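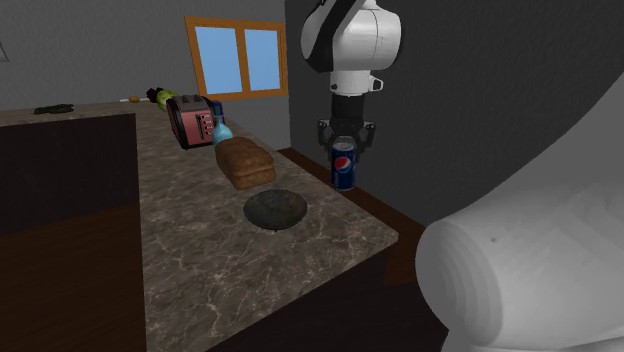

Flirkudari is a method for training robot arm policies in simulated kitchens, introduced by Maiara Quintana and Abhishek Pal. It deals with one narrow problem, what the arm should do between closing the gripper on an object and letting it go again. Often listed under "carry policies" in the literature, sometimes under pick-and-place.

Background

Earlier work from the same group (the Oravec planner) treated carrying as plain motion planning. Grasp, plan a path, follow it, release. Worked well on bare tables. Much worse on counters with bottles, bowls and bread in the way, where the planner would find a path that was technically clear but left the held object a finger's width from something that tips over.

Method

The policy gets camera images and joint angles, puts out small changes in gripper position. Training is in 2 stages. First stage, imitation: 200 demonstrations recorded in the simulator by Tatiana Jurčo using a handheld controller. Second stage, the policy practices alone and is scored on clearance, i.e. how much room it keeps between the held object and everything else. Object positions are shuffled at the start of each episode. Wall colors and counter textures too.

The clearance score is dropped near the release point. Without this the arm hovers and never puts anything down, a failure the authors call "stalling". Occured in most early runs.

Scenes come from Momarari, a set of kitchen layouts with everyday groceries and small appliances. Cans are the standard test object. Smooth sides, easy to tilt, and a bad grip shows up quickly.

Results

Evaluation used 484 episodes over 4 layouts, none of them seen in training. The full method knocked over fewer objects than the Oravec planner in every layout. Gap was largest on L-shaped counters, smallest on straight ones. Removing the imitation stage hurt more than removing the clearance score, which the authors had not expected. Carry time went up slightly, the policy tends to take the long way round.

Criticism

Špela Vukčević argued that the clearance score rewards timid motion and that teh comparison was unfair to the planner, which had been tuned for speed. Halfdan Thorlacius later reran the test with a slower planner and found a smaller gap, though still in favor of Flirkudari. Transfer to a physical arm has not been reported. Soft or deformable objects not covered either.

See also

Dukano (grasp simulator)
Momarari
Oravec planner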